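Birds and Small Animals in Sheds, Garages and Workshops
Trelberg Household Advice Service, Leaflet 656

Residents regularly find birds, squirrels and other small animals inside outbuildings, most often in spring and again in November. The following guidance applies to detached sheds, attached garages and home workshops.

When an animal is found inside

Switch off all power tools and fans. Move children and pets out of the building and close any door that leads into the house. Open the largest outside door fully and leave it open.

Birds fly toward light. Turn off the lamps, cover the windows with old sheets or cardboard, and leave the open door as the only bright place in the room. Stand well back, out of the line between the bird and the door. A bird that has been resting on a rafter may need an hour or more before it moves.

Squirrels and chipmunks prefer to leave along a wall. Clear boxes and lumber from one side of the floor so that there is an unbroken path to the door. Do not chase the animal with a broom. If it has climbed onto a shelf, lean a rough board against the shelf as a ramp and leave the room.

Bats must not be handled with bare hands. If a bat has been in a room with a sleeping person, a small child or a pet, keep the doors and windows of that room shut so that the bat cannot leave, and call the local health department for instructions.

Nests and young animals

Before closing any opening, check for a nest. Many wild birds and their active nests are protected by law, and work on that part of the building should wait until the young have flown. Look behind stacked paint cans, inside coiled hoses, and on top of garage door housings.

A feathered young bird on the ground is usually being fed by its parents and should be left alone. If it is visibly injured, or a cat has had hold of it, place it in a ventilated cardboard box lined with a plain cloth and contact a licensed wildlife rehabilitator. Give no food, milk or water.

Closing the gaps

Inspect the building from inside at midday with the lights off. Daylight showing at the eaves, the sill or the corners marks an opening. Cover gaps with galvanized hardware cloth, fixed with screws and washers. Expanding foam alone is easily chewed. Replace the rubber strip under the garage door when it has hardened or split.

Store birdseed, grass seed and pet food in metal cans with tight lids. Sweep up spilled seed the same day.

Cleaning up

Droppings should never be swept or vacuumed dry. Air the room for 30 minutes, put on gloves, spray the area with a household disinfectant and wait 5 minutes. Wipe up with paper towels and place them in a sealed bag. Wash work surfaces again before using them.

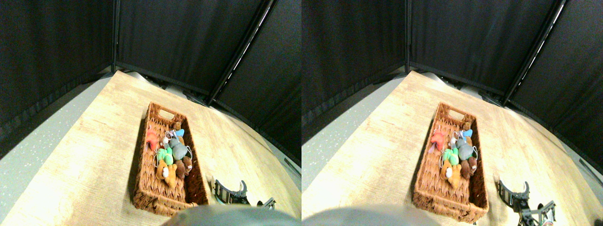 Residents of the Skenik district may borrow a ladder and a pair of tin snips from the Trelberg tool library for up to 3 days.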